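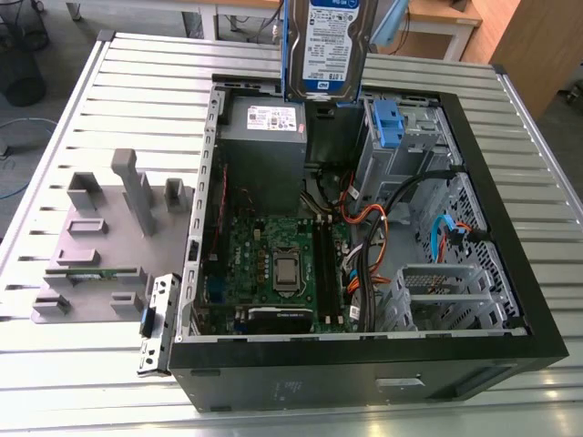

Last modified: 8/13/18

Figure 4. Test case for the drive and board tasks. The tower lies on its side with the panel off. The drive is above the case, and the empty drive bracket is at the lower right of the interior. The grey printed fixture is on the table to the left.

4. Gripper comparison on the desktop tower

4.1 Set-up

The bench tests in Section 3 used isolated parts on a flat plate, and both grippers did well on them. The tests in this section were made inside a complete computer case, where the walls, cables and neighbouring parts limit how a gripper can approach and how far it can open. The case was laid on its side on the slatted aluminium table (Figure 4) so that every insertion could start from above. It was clamped at the rear only. Clamping at both ends was tried in May and dropped, as it bowed the sheet metal enough to change the fit of the drive bracket.

Two parallel grippers were compared. The Ledunlow is a narrow electric gripper with long fingers and a short stroke. The Zernulo has a longer stroke and a wider body, with the force sensor mounted directly behind the finger base. Both were fitted to the same arm with the same flange, and both carried fingertips cut from the same sheet of rubber. The fingertips were replaced whenever the gripper was changed. Each gripper was run under two controllers: the stock position controller supplied with the arm, and the Lelby admittance controller described in Section 2.

Supply cables were left inside the case. Earlier work in our group had tied them back (Munshi and Dissanayake, Section 2.3), and we think this made the drive task easier than it ought to be. In the present case a bundle of orange, black and yellow leads crosses the right side of the board towards the lower drive area, and a blue SATA cable loops along the perforated wall. The bundle was pushed back to a marked position between attempts but was not fixed there.

4.2 Tasks

Drive insertion. The part is a 3.5-inch drive marked 1.0TB, gripped near its upper end and held vertically with the label facing outward. The goal is to seat it in the grey metal bracket at the bottom of the case. The bracket is a sliding fit along the long sides of the drive and has little lead-in.

Module insertion. A memory module is picked from the printed fixture and pressed into one of the two long black slots to the right of the processor socket. The latches are opened by hand before each attempt. An attempt counts as a success only if both latches close without help.

Card removal. The expansion card along the lower edge of the board is gripped by its shroud, pulled clear and set down on the table. The retaining screw is taken out beforehand. This task was included to test pulling forces and no claim is made about alignment.

The processor socket was left empty throughout. A fourth task, placing a processor, was planned, but the frame lever could not be worked by either gripper and the task was withdrawn.

4.3 Procedure

Attempts were run in blocks of 40, with the order of controllers shuffled inside each block and the gripper held constant. The final block for each gripper was cut short when the fingertip stock ran out. Start positions were shifted sideways by a random offset drawn before the block began. An attempt was stopped if the measured contact force passed 8 N during approach, if the part slipped visibly in the fingers, or if the arm had made no progress for the length of the time-out. The approach limit was lifted for the final press of the module task and for the card pull, where higher forces are expected.

In total 422 attempts were recorded. We discarded 13 of them, all for reasons unconnected with the grippers: a dropped network link between the arm and the logging computer, and one loose flange bolt that affected a run of consecutive attempts. The discarded attempts were not repeated. Outcomes were marked by one author at the bench and checked by the other from the logs. Where the two disagreed the attempt was marked as a failure.

4.4 Results

On the drive task the choice of controller mattered more than the choice of gripper. Under position control both grippers tended to catch one lower corner of the drive on the bracket lip and then trip the force limit. With the Lelby controller the drive usually tilted, found the opening and went in. The Zernulo was slightly ahead here, and we put this down to the sensor position: contact at the far end of a long part shows up sooner when the sensor is close to the fingers.

The order was reversed on the module task. The wider body of the Zernulo left very little clearance beside the power supply on one side and the drive cage on the other, and the planner often had to choose an approach turned away from the best grasp. The module was then held off centre, and one latch closed before its partner. The Ledunlow could be brought straight down over the slot in every attempt. Its failures were mostly slips during the final press, and these became more frequent towards the end of each block as the rubber picked up dust.

Card removal showed no difference that we would defend. Both grippers pulled the card free under either controller, and the few failures were spread across all conditions. The Lelby controller was slower, as it yielded at the start of the pull before the commanded force had built up.

4.5 Sources of error

Cable contact was not measured directly. From the force logs we can pick out attempts in which the load rose well before the drive reached the bracket, and most of these are likely to be cable contact, but a light touch would not be seen at all. Cable position also drifted within a block in spite of the marked rest position.

The fixture was printed in a single batch and its slots wore slightly during the tests. Wear of this kind affects how squarely the module sits when it is picked. The order of the blocks means that the Ledunlow was tested with the fresher fixture. We repeated a short set with a new print and saw no change in ranking, but the set was too small for a firm statement.

All tests used one case. The Samarakoon planner, treated in Section 5, was given the measured model of this case and of no other, and clearances in a smaller chassis would be expected to count further against the Zernulo.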